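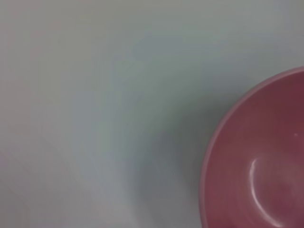 ## 4. Bank feed set-up and first reconciliation

Grekix advertises this as automatic. Treat that claim with care until you have closed at least one month by hand.

1. Open **Ledger > Accounts** and select 1240 (Operating Checking).
2. Click **Connect feed** and sign in to your bank.
3. Set the start date to the first day of an unreconciled month. The default goes back much further and will import items you already posted.
4. Type the opening balance from the paper or PDF statement. Do not accept the suggested figure.
5. Import no more than 100 lines, then check each one against the statement.

> **Caution:** "Smart match" pairs entries by amount alone. At our Bellstead office it matched a payment to Akpalu with a refund of the same size and marked both as cleared. Leave it off.

**Note:** A green check mark means the totals agree. It says nothing about whether the entries are in the right accounts.

6. If a difference remains, look in 614 (Bank Charges) first. Bendthorpe users should also check for fees posted twice.
7. Save the report before you click **Close month**. Reopening a closed month is covered in section 11.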